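Oris folding walking poles (pair)

I sell a few bits of walking kit through this site, and I only list things I've carried myself. These are the poles I take on nearly every walk now, mostly on the Phelan loop, and I've had mine since April.

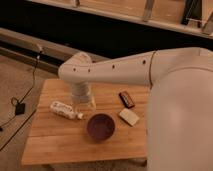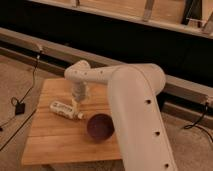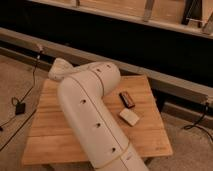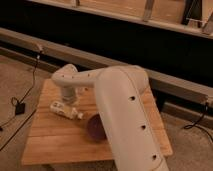 They fold into 3 sections and go inside a day bag, so you can get on the bus without poking anyone. I like that a lot! The older Travia pair I used to stock only slid down, and they always stuck out of the top of my rucksack.

The Phelan loop is flat by the river and then climbs 164 steps up to the viewpoint (there's a handrail, but only on the left). Going up I hardly bother with poles. Coming down is another matter — my knees are much happier with them, and the last bit gets slippery with leaves.

What you get: 2 poles, rubber feet already fitted, a pair of mud baskets and a cloth bag. The grips are cork. I do the straps up fairly loose, but that's just me.

A few people have asked about height. The cord inside has 9 positions, set with a little knob under the grip, and I'd start in the middle and try a short walk round the block first. If you're very tall, have a look at the Nodetum long version instead.

Spare feet are sold separately. Mine wore down quickest on the tarmac stretch by the car park, so if you mostly walk on pavements I'd add a set to your order.

Back in stock 5 Nov 2020, in grey or green — the green is nicer, I think.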